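Likside Shelf Paint, satin, 2 lb tin

The label promises 1000 wipes without wear. We stopped at 300 and the sheen had already gone patchy near the front edge. Parkthorpe sells a plainer tin for less.

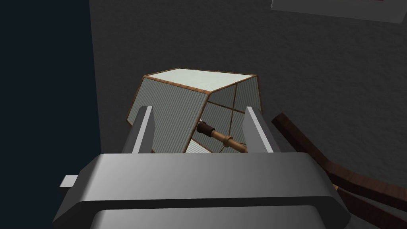 Image credit: Zihan Peng / Proturport

"One coat" is optimistic. Plan on 2, with 10 hours between them, whatever the lid says. Colors: chalk, slate, moss. Moss looks brown indoors. No returns on opened tins.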